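HSP 171 Table Service and Room Setup
Handout 3: Cloths, bowls and sorting the table before service
Instructor: Naheed Sial
Lab assistant: Otis Abernathy

Read this before the March lab. Bring it with you, along with the inventory sheet from Handout 2.

1. The cloth

We use two kinds of cloth in the lab. The flat cotton ones are for dining tables. The heavier soft-pile ones are for display and buffet tables, where people stand and plates don't get dragged around.

Pile cloth has a direction. Run your palm across it one way and it looks lighter, the other way and it looks darker. Before you set anything down, brush the whole top in one direction, from the back edge to the front. If you skip this, the table will look stained under the ceiling lights when it is perfectly clean.

Do not iron pile cloth. Steam it from the underside, hang it for ten minutes, then lay it. Fold the front edge under and smooth it with the side of your hand. Small creases on the top will relax. Creases along the front edge usually won't, so fix those first.

Cloths are stored on the Jedel rack in the back hall, rolled, not folded.

2. Clearing to zero

A table is cleared to zero when only the cloth is left. Most mistakes in setup come from working around things that should have been taken off at the start. Last term one group built a full buffet layout around a stapler.

Take items off by type, in this order:

Food packaging, open or unopened
Decorations, including artificial flowers
Bowls and serving pieces
Paper and anything personal

Packaging goes first since a tube or can lying on its side will roll once you start pulling at the cloth. Stand it up or take it away.

3. Bowls

The lab stocks stainless steel bowls in several sizes. On a soft cloth a steel bowl sits a little low and can tip if it is lifted by one side of the rim. Use two hands, or grip the rim and support the base.

Wipe the inside before placing. Fingerprints show on polished steel from across the room. Use the dry Mulcahy towels, which don't leave lint, and keep them off the pile cloth.

Bowls of the same design should be placed as a set, in line with each other or clearly staggered. 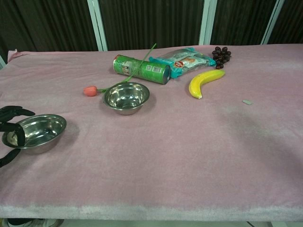
Spacing is measured from rim to rim. For the practical, leave one hand's width between bowls and two between a bowl and the table edge. Ms. Calloway will check this with a ruler, so practice with one.

4. Artificial flowers

Stems go in a vase or back in the flower box. Don't leave one loose on the table as decoration. A long stem catches on sleeves, and the wire inside can snag the pile. Lift a flower by the stem near the head and keep the tip clear of the cloth.

5. For the practical

You will work in pairs. Each pair gets one table, one cloth and a mixed set of items to sort, clear and reset. The passing score is 70. Points come off for items dragged across the cloth and for bowls placed unwiped.

Makeup sessions are in Room 385. Sign up with Anika Alcantara at the front desk before noon.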